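We use cookies to remember your preferences and to count visits. By continuing to browse you agree to this. Accept | Manage settings

The bedside table: a short guide to keeping it useful

A bedside table begins life with one job, holding a lamp and a book. Within a month it holds four books, a glass with a permanent quarter inch of water, three lip balms and a receipt for something you returned in April. I have cleared mine more often than I have cleared the gutters. These are the habits that stuck.

Start with an empty top

Take everything off, including the thing you are sure belongs there. Wipe with a barely damp cloth, going with the grain if the top is wood, then dry it with a second cloth. Most bedside rings come from a glass left overnight, and a coaster costs less than any of the bottles sold to remove them. I own two of those bottles. They live in the bedside table.

Put back only what you reach for in the dark

Lie down, close your eyes and stretch out an arm. Whatever you would want your hand to land on may stay. If you keep a landline by the bed, and plenty of us still do, push it to the back corner by the wall and let the coiled cord hang off the side you don't get out on. That leaves the front of the table free for a glass of water and keeps your elbow off the keypad at 3 a.m. 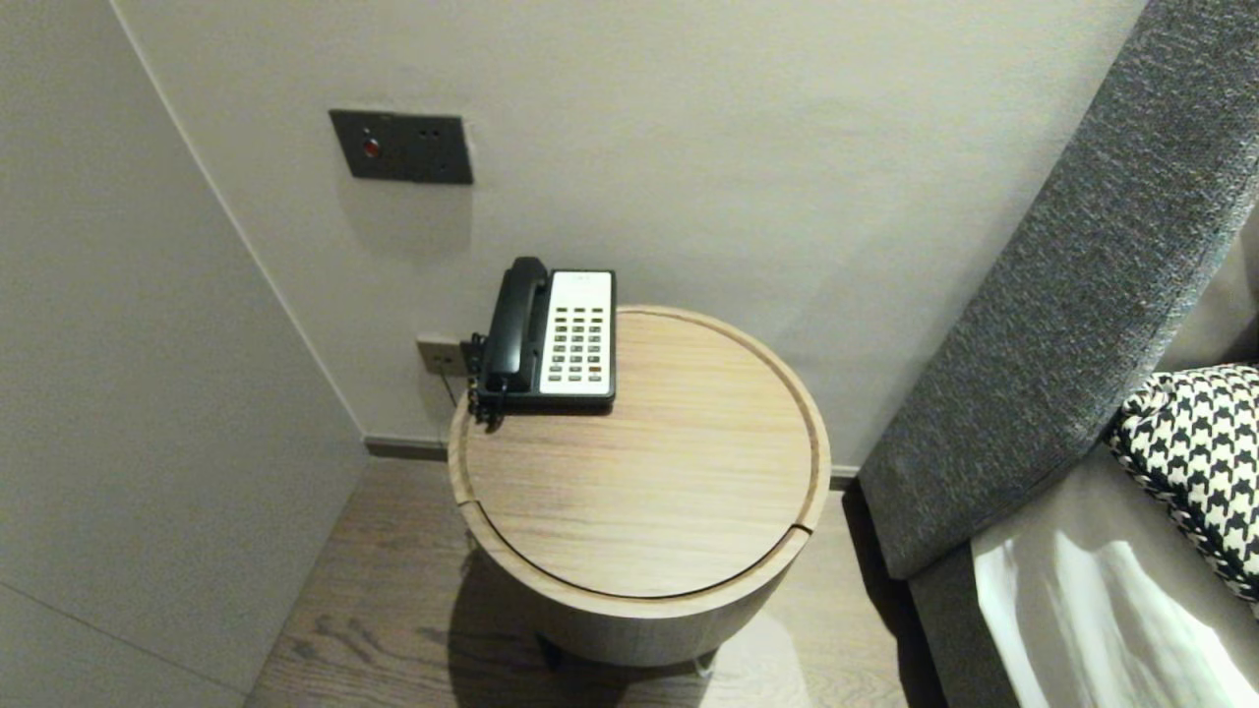 Deal with the cables while you're down there

Run the phone line straight down behind the table and leave a little slack, enough to pull the table out for vacuuming without yanking the plug from the jack. A tight cable looks very tidy until the first time you clean. If the coiled cord has tied itself in knots, unplug the handset end, let it dangle and watch it spin itself out. It's the most entertainment I get from the telephone company these days.

Dust the rim

Round tables with a raised edge collect dust in the one place a cloth skates over. A dry paintbrush, the cheap one-inch kind, gets into the seam in seconds. Go easy with sprays anywhere near a gap, as liquid that gets into wood likes to stay there. The same brush does between phone buttons – hang up first, or at least apologize to whoever answers.

Set a limit and lose gracefully

My own rule is 8 objects, phone included. I broke it the evening I made it, but it gives me something to aim for when the pile starts leaning toward the pillow.

Like this page? Sign up for the Dedum newsletter and get one household tip a month. Unsubscribe at any time.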